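Planning and Costing a Service Robot
Week 5 handout: what goes in the budget
Prepared by Hendrik Nijs

Last week we covered the base price. Today is everything else. The running case is Killonix, the home services firm in the reader, which wants a machine that can tidy a living room after guests. Please bring your costing sheet on Sunday.

1. Write the task list first

Suppliers will ask what you want to pick up. Have an answer before you call them, and write it in plain objects. 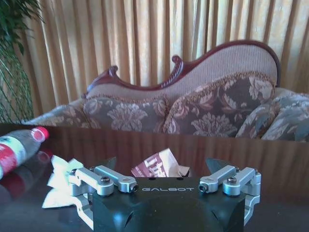

A task list drives the gripper choice, and the gripper choice drives a good part of the cost. List objects by how they behave when held. Soft and shapeless goes in one column, such as the crumpled tissues beside the gripper. Rigid and round goes in another, such as the bottle with the red cap. Then add a column for the surface underneath. A polished dark table that throws back reflections can be hard on depth cameras, so allow trial hours for it.

2. Wear parts and spares

The Skiline quote in your reader leaves spares out. The Gebru quote puts them in at $397 per fingertip set. You can't compare the two until you fix that. 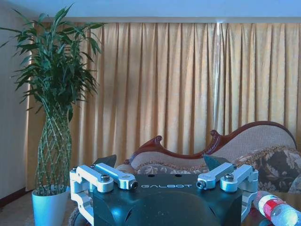
Spares are costed per joint and per contact surface. Ask the supplier for a parts drawing and mark each item as wear, damage or life-of-machine. Fingertip pads are nearly always wear. Linkage arms and pivots like the silver ones on this gripper usually go under damage -- they sit out in the open on both sides of the housing. Budget five fingertip sets for the first year and put the linkages on a separate line.

3. Site costs

Joris De Haan will take this part in the tutorial. His rule is to visit the site before signing anything, and to go back at a different time of day.

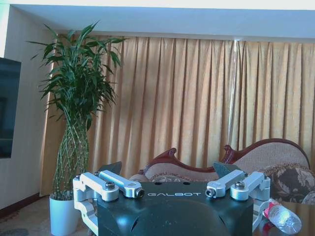

Site costs are the line students most often leave blank. Walk the room and note floor changes, furniture that can be damaged, and light. Carpet matters if the base has small wheels. Carved timber on a sofa matters for insurance. Curtains with a strip of daylight showing between them mean the lighting will shift, so price one more calibration visit. Plevum charges $134 an hour for this, plus $95 travel.

For the tutorial: finish sections 1 to 3 of the sheet for Killonix. Show GST as its own line. Leave the training section until next week.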